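November, late evening

Finally got the round table into the gap between the wall and the grey one. It was 89 dollars second-hand from a place in Clunbridge, and Karthik carried it up because my back is still bad. I'd measured the gap twice and was still nervous about it.

Spent a while on what goes where. The phone has to stay at the back because of the cord — Mum rings the landline and won't use anything else. The two white gadgets went on after that, the small one at the back and the bigger one at the front, closest to me. I like the raised rim. My pens kept rolling off the old stool.

Anoma rang at nine to ask about the trip to Birby. Told her I'd pay the 200 by the end of the month. Didn't get to the ironing. Need to buy milk and ring Lakmal about the gutters.

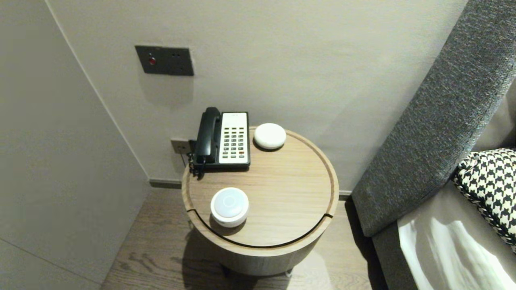
The new table, in its corner at last.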